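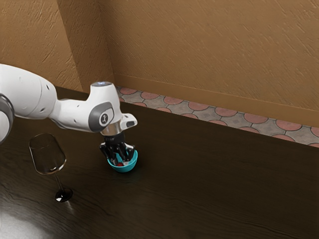

Figure 1. Teal bowl on a dark wooden table (computer render).

Print this page | E-mail this page
Search this site Enter keywords

Does a sourdough starter care what flour you feed it?
Student project report, Brindport

We loved doing this one! Our question was simple: if you split one starter and feed the halves different flours, which rises faster? We kept 2 jars going through July, one on white flour and one on wholemeal rye, and fed them every morning before lessons (and at weekends, which took some bargaining at home).

Each loaf used 340 g of dough and proved for 3 hours on the same shelf. We marked the jars with rubber bands and wrote down the height every half hour. The rye jar was the star from the first week. It smelled of apples, it bubbled like mad and it once climbed up to 200 per cent above its band. The white jar was slower but much steadier, and its bread had the softer crumb.

We think the bran in rye carries more wild yeast and more food for it, though our kitchen got very warm in the second week and that muddled a few readings. Next time we'd love to try spelt, and a cooler cupboard.

Recent reports
Tide pools at Bunting Point
Jurkov Street traffic survey
Growing cress under coloured light
The Nerkix board game project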